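Govden shoppers told to expect 'smarter' car park charges by December

22/09/2023

Drivers using the multi-storey behind Govden market will pay by number plate from December, under a scheme its operator says will make parking "fairer and simpler for everyone". Anyone who has heard that phrase before may want to keep some change in the glovebox, if only there were going to be anywhere left to put it.

The coin machines are to go. In their place, cameras at the entrance will log each car and drivers will pay through an app or by ringing an automated line. Enau, the firm that has run the car park on the council's behalf for the past 3 years, says the present machines are worn out and costly to mend.

What it has not said is what people will pay. The notice pinned up by the lifts promises "flexible pricing that reflects demand", and the leaflet handed out in the market repeats it in larger letters. Asked whether flexible meant dearer on market mornings, Enau's area manager, Judit Dudás, said tariffs were "still being shaped" and that many customers would see no change at all. She did not say how many.

The current charge is 50p for the first half hour, a rate that stallholders credit with keeping the lunchtime trade alive. Trilok Saxena has sold fabric from the same pitch since 1972 and has seen off two earlier shake-ups.

"They told us the barriers would be quicker and we had queues back to the roundabout," he said. "Then they took the barriers out and told us that would be quicker. I'd like one of them to come and stand here on a busy morning."

Enau points to a survey in which 92 per cent of those asked said they would welcome "more convenient ways to pay". It is hard to imagine who would have asked for less convenient ones. The survey was carried out through the firm's own app, so people who pay with coins had no way of answering it, and the full list of questions has not been published.

Panagiotis Galanis, who runs the café on Tiedemann Street, said several of his older regulars did not own a smartphone and would not be phoning a recorded voice from a stairwell with poor signal. He has asked for one coin machine to be kept on the ground floor. The firm says it will "listen to all feedback" – a promise that carries no date. 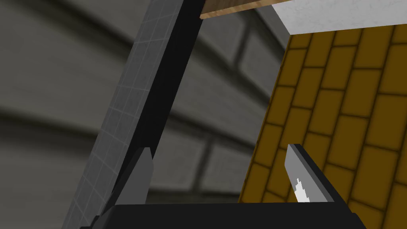 Akihiko Katayama

The council, which takes a share of the income, described the change as an operating matter for Enau. Enau described the tariffs as something to be agreed with the council. Between them they have yet to say who will deal with appeals when a camera misreads a plate, or how long a driver will have to pay before a penalty letter goes out.

Comments on the plan can be left at the library desk. The new prices are due to be put up at the entrance before the cameras are switched on.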